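25 September 2020

Prosta opens lock and key counter at Filby

I've been wanting to send this one out since July, so please forgive me if I go on a bit! Prosta now has a lock and key counter in our Filby shop, and you can come in with that padlock from the back of the drawer and get it sorted out while you wait.

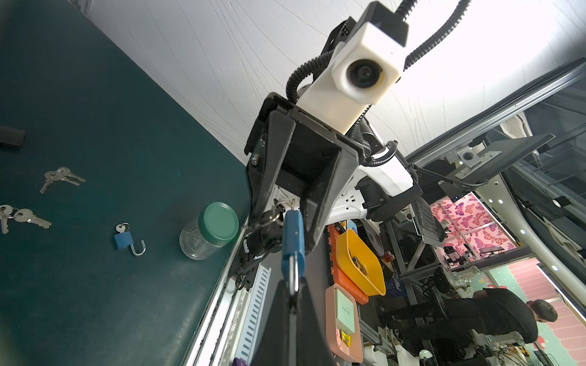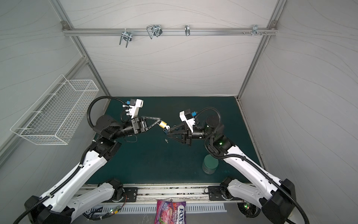
A padlock at Filby

I run the counter, and I'll be the one you meet there most mornings. It started small. People kept coming in for a new padlock when the one they had was fine and only the key was gone, or they had three keys on a ring and no idea which lock any of them belonged to. I'd try them one by one at the register with a line forming behind. So I asked for a proper spot to do it, and I got one (thank you, Prosta!).

You can bring in padlocks of any size, from the tiny ones for a suitcase up to the big ones for a barn door. We'll match keys to locks, cut a spare, free up a shackle that sticks, and tag the whole set so you don't have to go through it all again next spring. Matching is free for up to 60 keys a visit. If you have more than that, call first and we'll set aside some time for you.

We also have 540 padlocks in stock, including the full Kütt range and the Zilach weatherproof line, which I've had on my own shed gate for two winters now and really like. If you need several locks that all open with one key, for a row of lockers or a set of garden sheds, we can order those as well. Give us a week or so for that.

One more thing, and I'm pretty happy about it. We have a box for lost keys at the counter. If you find a key in the parking lot, drop it in. If you've lost one, come have a look, and bring the lock if you can so we can try it right there.

The counter is open during regular store hours, and you don't need an appointment for a single lock. Reporters and local newsletters are welcome to stop by too. Bring a lock you've given up on and I'll have a go at it while we talk. For stock questions or group orders, ask for the lock counter at extension 713.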